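Caring for and folding black button-up shirts

Common questions from Piltance customers
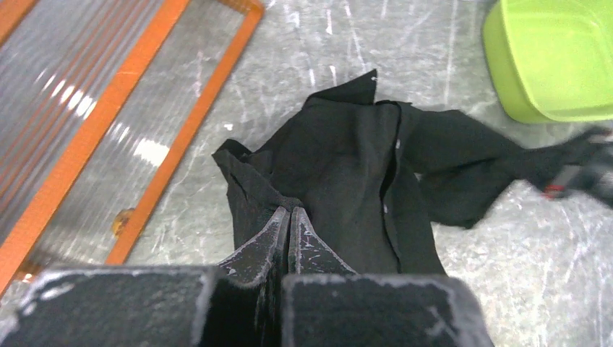

Black garment with small pale buttons, one sleeve out to the side.

Last updated Apr 15, 2026

Why do my black shirts go grey?

Mostly from rubbing. When a shirt tumbles against jeans and towels, the surface fibres break and catch the light, and the colour looks washed out even though most of the dye is still there. Turn the shirt inside out, wash it in cold water with other darks and keep the load small.

Do I need a special detergent?

No. Any liquid detergent without optical brighteners will do. Powder can leave pale marks in the creases if it doesn't dissolve, and these show up badly on black. If you already have marks, run the shirt through a plain rinse.

Should the buttons be done up in the wash?

Leave them undone. Closed buttons pull on their threads and on the buttonholes as the drum turns. Do up the collar button when you hang the shirt to dry.

Can I use the dryer?

On low, for 5 minutes, to loosen the wrinkles. After that, hang it in the shade. Direct sun will fade black cloth faster than washing does, so if your clothesline gets full sun, dry the shirt inside out.

How do I fold it so the collar stays up?

Give the shirt a shake and lay it face down on a clean, flat surface. Then:

Do up the top button, the bottom one and one in between.
Pull each sleeve straight out to the side and smooth it from the shoulder to the cuff.
Fold one side in to the middle of the back and lay its sleeve down along the fold.
Do the same with the other side.
Bring the hem up to just below the collar, in two folds if the shirt is long.

Turn it over and straighten the collar points with your fingers.

My sleeves always end up creased. What am I doing wrong?

The usual cause is folding the sleeve before it has been pulled flat. Hold it at the cuff and stretch it gently away from the body of the shirt – the seam should run in a straight line. Fold it only once if you can.

How do I get lint off?

A damp rubber glove works well on matte fabrics. Stroke in one direction, from the collar down. Lint rollers are fine too, but the cheaper ones can leave a sticky film that collects more fluff. If a shirt has been on the floor, go over it before you fold it.

What temperature should I iron at?

Check the label first. For 100 per cent cotton, use a hot iron with steam. For blends, start on medium. Always iron black shirts on the inside or through a cloth, or you may get shiny patches along the seams and around the buttons.

I've lost a button. Do you sell spares?

Look at the inside side seam, where most of our shirts have a spare sewn on. If yours is gone, write to Moushumi Khondokar in our repairs section with the style name from the label and she will post you one. We charge 80 cents a button.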